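# Visel H2 – handheld gripper for demo collection

Handheld gripper, wrist camera on top, wide fisheye view. You squeeze, it records, the policy trains on what your hand did. No arm needed untill you want to run the thing.

Status: shipping to labs. Lead time on the pads is longer than we'd like, see bottom.

**What's in the case**

- gripper body, one per hand (order 2 for bimanual work)
- finger pads, black rubber, textured face
- marker plates, pre-mounted
- USB cable, spare screws, hex key
- the Skedia calibration card – don't bend it

## Why we wrote a methods section on a product page

Because people keep emailing for it. The write-up by Seul-gi Yook is still being edited and labs want to know now whether the pad result holds. Short version below. Long version when it's done.

The question: does demo data from soft textured pads carry over to a robot arm wearing the same pads, better than data from hard flat fingertips? Same tasks, same people, same room. Only the tips change.

Setup was:

- 100 demos per tip type per task
- 3 tasks: move a paper bowl, stack cups, put a pen in a holder
- 9 operators, all got the same short training
- policy trained from scratch each time, no warm start
- tested on a Lusden arm with the matching tips

Pose comes from camera tracking plus the onboard IMU. Gripper opening gets read off the square markers, so keep them clean and in view. A thumb over a marker will cost you the demo.

We record in ordinary offices on purpose. People walking around, blinds, overhead tubes, glass with glare on it. A policy that only ever saw a green screen falls over the first time someone rolls a chair past.

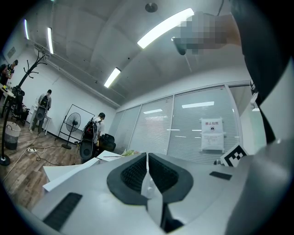
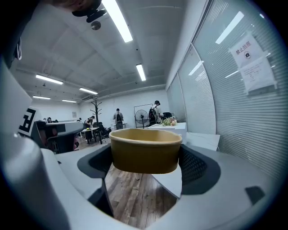

*Wrist view, Visel H2, office set.*

Results, quick. Bowl task: soft pads clearly better. The hard tips dent the rim or let the bowl rotate, and operators compensate by going slow, and then the policy learns slow too. Cups: small gain, wouldn't bet a paper on it. Pen: no difference we could find. One operator did worse with soft pads on the pen and we left those runs in.

The part we did not expect – operator spread mattered more than tip type on two of the three tasks. Swap who does the demos and the score moves further than swapping the rubber. So if you are collecting, get more hands before you get more hours. That is a separate study and it's next.

What we can't claim yet:

- anything about wet or oily objects
- anything about heavy ones
- whether worn pads behave like new ones (we changed pads between tasks, so no data)
- other arms. Only the Lusden was tested

## Pads: which to order

**Textured, standard.** What the study used. Get these unless you have a reason.

**Flat, hard.** For comparison runs. Sold in pairs. Same mounting holes.

**Bhuiyan blanks.** Uncut, for labs that want to mold there own faces. Mounting pattern is in the drawing pack.

Mixing left and right types works mechanically. We don't support the data from it and the calibration tool will complain.

## Before you record

Wipe the lens. Check both markers read in the preview. Open and close fully once at the start of every session so the software gets the range – skipping this is the most common support ticket we get, by far. Do the mapping pass slowly, walk the room, then start demos. Move the furniture after mapping and you map again.

Faces and hands: the export tool has a blur option, off by default. Turn it on before you share anything.

## Data format

One folder per demo, video plus a pose file plus gripper width. Time stamps are shared so no aligning by hand. Converter scripts for the usual training formats are in the download. Old H1 recordings load fine but have no width confidence column, so filter accordingly.

## Ordering

Bodies ship from stock. Textured pads next batch in January. Flat pads available now. University quotes go out on Tuesday, send the PO number in the subject line or it gets lost.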